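## Freshening a plush neck pillow

Check the care tag before you start. If it says spot clean only, skip the soak.

1. Vacuum the pillow with a brush attachment, including the inside of the curve.
2. Wipe it with a damp cloth and a drop of mild soap, going with the nap.
3. Press with a dry towel. Don't wring it.
4. Let it air dry for 24 hours, turning it over halfway.
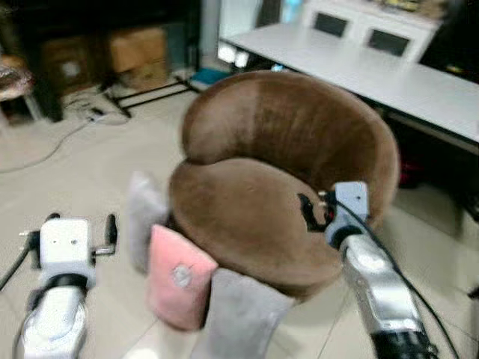 Brush the plush with a soft brush once it's dry. Fasten any clip or snap before you pack it away.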